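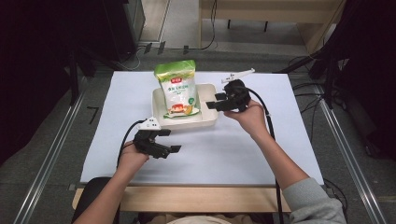 Pladach runs 161 minutes, and for the first hour it is mostly about a night shift. The film, a slow crime drama set in the port town of Lotham, follows two customs clerks who agree to let one container through without opening it. They are paid, the container goes, and nothing happens for a long time. The clerks fill in forms. They argue over the heater. They eat whatever the vending machine has left, and the film is very fond of this kind of food: an upright snack bag on a tray, green at the top and white below, with Chinese lettering and a picture of something to eat near the bottom, gets more attention in a movie like this than a gun would. Viewers who want the gun will have to wait until well past the halfway mark.

The picture was made by Harnholm, a small production company that until now had worked mainly in television. It was shot over one January in a real freight office, with a cast made up largely of stage actors. A short theatrical run was planned for this spring. With theaters closed, the company has moved it to home rental instead, and most people who see Pladach will see it on a laptop.

That is a loss in some ways. The sound mix was built for a large room, with ship horns that come from behind the audience and a low engine hum that never quite stops. On small speakers the hum drops out altogether. The dialogue, much of it muttered, is harder to follow than it should be, and subtitles are worth turning on even for viewers who speak the language.
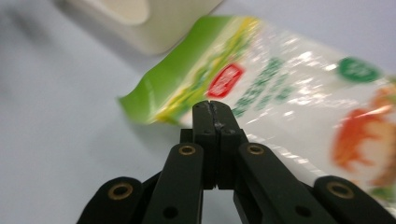

A remake in all but name

The story will be familiar to anyone who knows Dambrauskienė, the television play it comes from. The play was named for its main character, a widowed clerk close to retirement, and it lasted under an hour. Only two people were on screen for most of it. Harnholm bought the rights and spent several years on a feature script that kept the bribe and the office but dropped the title, the widow's backstory and the final confession.

The widow is still there. She is now one of two equal leads, and her younger colleague, who in the play was little more than a voice on the telephone, has a family, a debt and a plan to leave town. The debt is 3684 in unpaid rent and fees, a sum repeated so often that it turns into a kind of password between them. Early on it sounds like very little to ruin a life over. By the last act the film has made it sound like a lot.

The change helps the middle of the movie and hurts the end. With two leads, the long wait after the crime has some tension in it, as each clerk watches the other for signs of giving way. But the play's confession was its best scene, and the new ending, a drive out of Lotham at dawn, has to carry the same weight with almost no words. It lasts roughly 8 minutes. I admired it on a first viewing and checked the clock on a second.

What works

The office itself is the strongest thing here. It has been photographed plainly, mostly in wide shots, and after an hour you know which drawer sticks and where the good chair is. When a stranger finally sits down in that chair, it is the most frightening moment in the film — more so than the violence that comes later.

The score is used sparingly. There is a piano theme over the opening titles and again at the close, and very little in between.

The police plot is weaker. An inspector arrives late, asks the questions we have already heard the clerks ask each other, and leaves. These scenes could be cut without much trouble, and there are reports that a shorter version was prepared for broadcasters. It has not been offered for rental.

Harnholm has said it hopes to put Pladach into theaters once they reopen, starting with a single screen in Lotham. No date has been set. The rental version includes the original television play as an extra, and I would suggest watching the film first.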